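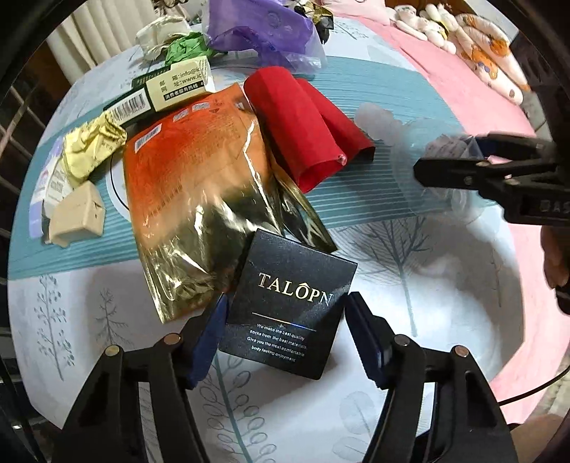
I've been trying to get Lovely Bañez on the phone since August, and when she finally called me back she was standing in a parking lot eating a breakfast burrito. "Give me two bites," she said, and then she talked for most of an hour.

Lovely represents distance runners. Her agency, Skesska, is her and one part-time assistant, and she has 19 athletes on the books, most of them people you'd only know if you stay up late watching the 10,000 meters (I do, no regrets). I wanted to ask her about gear deals for runners who aren't stars, after one of her clients, Aoi Morikawa, turned down a renewal with Pelitz this year and signed with a much smaller outfit, Grondbridge.

So how much money are we talking about? She laughed at me. "Everybody hears 'sponsored' and thinks there's a house in it. For somebody at Aoi's level it's shoes, some travel, and a check that covers rent if you don't live anywhere nice."

She wouldn't give me Aoi's number, and I did ask, three different ways. What she would talk about was reductions, the part of a contract that cuts your pay if you miss a ranking or don't race enough. "The Pelitz offer had a base I liked," she said. "Then you get to page 2 and there's a cut for missing the top 50, another cut for racing fewer than eight times, and they stack. One bad calf and she's running for free."

And Aoi did have one bad calf! She lost most of last spring to it. I called her too, and she was very cheerful about the whole thing.

"I read contracts now," Aoi told me. "I didn't used to. My first one, I signed it on the hood of my coach's car and asked what the shoes looked like."

Grondbridge offered less up front, up to 103 pairs of shoes over the life of the deal (she gives a lot of them to the high school team she helps coach) and no reduction for injury as long as a doctor signs off. It also runs through the next two track seasons with an option after that, which Lovely pushed hard for. "I wanted her to be able to leave. If she runs the way I think she's going to run, I want to be back at the table soon."

I asked whether a small brand can really keep up with what a pro needs. Lovely got a little prickly here, in a nice way. "They picked up the phone. When Aoi's spikes were rubbing, somebody at Grondbridge had a new pair to her before the next meet. At a big company I leave a message and I get a survey."

Aoi says the money gap bothers her less than she expected. She works mornings at Stetsiuk, a physical therapy clinic near her apartment, and her boss lets her swap shifts around races. "I like having somewhere to be where people don't ask about my splits," she said. Then she told me her splits.

I did want to know if Pelitz was mad. "No, they were fine," Lovely said. "They've got a whole roster. They sent a polite email and asked for the warm-up jackets back."

Did she send them back?

"One of them," Aoi said. "I'm still looking for the other one."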